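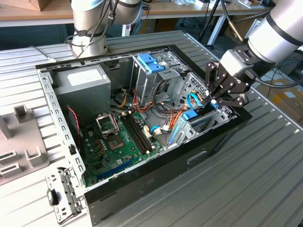

A desktop computer on the work table, with the side panel removed and the processor socket empty.

Search news Enter keyword Search

Rivow opens parts service for used desktop computers in Telside

TELSIDE, 8 January 2025 – Rivow, a company which buys and renews used office equipment, announces the opening of its parts service for desktop computers. From today, repair shops, schools and small offices in the Telside area can order tested parts from used machines, and they can also bring complete computers that they do not need anymore.

In the trial period, which started in April, Rivow received 781 desktop computers from offices and schools. Of these, 360 were repaired and sold again as complete machines. The others had a fault which was too expensive to repair, or they were missing an important part such as the processor. Before, such computers went directly to metal recycling. Now they are opened and the good parts are taken out, tested and put in stock.

"A computer without a processor looks like a dead computer, but the power supply may work for many years more," says Melina Kalogeropoulos, head of the parts service at Rivow. "The same is true for the drive cage, the cables and even the small plastic latches. We get calls from repair shops which look only for one latch, and it is very difficult to find it new."

The work follows the same order for each case. The case is laid on its side and the side panel comes off. The parts list is then filled in with what is inside and what is missing. Hard disks are treated as a separate matter, and no other part goes to stock before the disk of that computer has its own record. After this come memory, if there is any, the power supply and the cables. The motherboard stays in the case until the end, so that the socket is not damaged by loose metal pieces.

Many desktop cases of this type were made for quick service. The drives are held by colored plastic clips and releases, and in most models no screwdriver is necessary. Rivow keeps these clips together with the cage they belong to – a clip from another series often looks the same and does not fit.

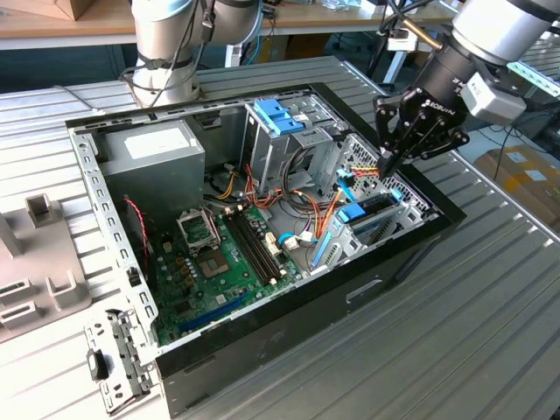

What happens with the hard disks

Every hard disk is erased completely, and the customer gets a written report with the serial number of the disk. A disk which does not pass the test after erasing is destroyed. The customer can also ask that all disks are destroyed without a test, at the same price.

"The first question from our customers is always about the data, and the second is about the price," says Fidel Durán, who is responsible for customer contacts. "I prefer it in this order. We had one school which wanted to keep all computers in a basement because of the disks, and now they have the basement free again."

Disks that pass the test are sold with their caddy when the caddy is complete. 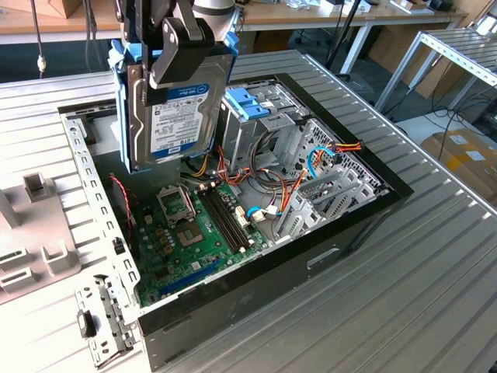
A WD Blue hard disk, 1 TB, in its blue plastic caddy above the open case.

Stock and ordering

At the opening the stock has nearly 950 tested parts, among them power supplies, memory, drive cages, caddies and SATA cables. The list is renewed every week and can be requested by e-mail. Parts from Rivow have a warranty of six months. Computers can be delivered to the Rivow building in Telside during opening hours. For larger quantities, the transport partner Casari makes the collection after an appointment.

Rivow plans to accept also small desktop cases and all-in-one computers later in the year. The conditions for these models will be published separately.

About Rivow

Rivow buys, repairs and sells used office equipment for companies, schools and private customers. The company has its seat in Telside.

Press contact: Melina Kalogeropoulos, Rivow, Telside

Related news
Casari and Rivow extend transport agreement
Oei Office Supply joins the toner return program
600 used monitors delivered to schools
New opening hours at the Telside building

© Rivow. All rights reserved. Contact | Privacy | Back to top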